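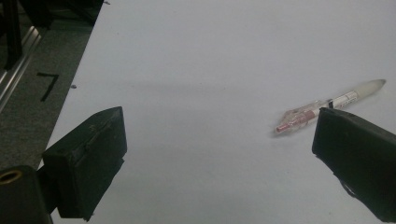
Halim replied: Closing this as fixed unless someone objects. The new finger pads went on and the pick rate is back up, so I don't see what is left to look into.

Ticket 371 — reopened
Project: Flimurier (student pick-and-place, pen task)
Status: open
Priority: normal

I object. The pads may well be better, but the log doesn't show it. Between the April runs and now we changed the pads, the closing force setting and the table height, all before a single new run was saved. Any of those could be the cause. So could luck.

What I have checked so far:

Run set A, old pads. 943 attempts logged. The failures bunch up when the pen lies diagonally to the fingers. One finger touches first, the pen rolls, the other closes on nothing.

Run set B, new pads. 150 attempts logged. Fewer failures, yes, but nearly all of these had the pen placed square to the fingers. That is the easy case and we all know it.

Force setting. The config file says 1649. The club laptop says the same. The Gullby controller reports whatever it was last told before power-off, so I don't trust either until somebody reads it back after a cold start.

Pen. Clear barrel at the front, frosted at the back. The vision code loses the clear part against a pale table and puts the grasp point too far back. New pads would not change that.

Jander replied: You could say this about any fix. The demo worked with the new pads.

The demo was four picks. I would like more than that before we write "solved" in the competition report.

To do:
— put the old pads back, keep everything else as it is now, run 150 with the pen at mixed angles
— same again with the new pads
— read the force value back after a cold start, both times
— save the grasp point with every attempt, including the ones that miss

If the new pads still win I will close the ticket myself. Leaving it open until both sets are uploaded.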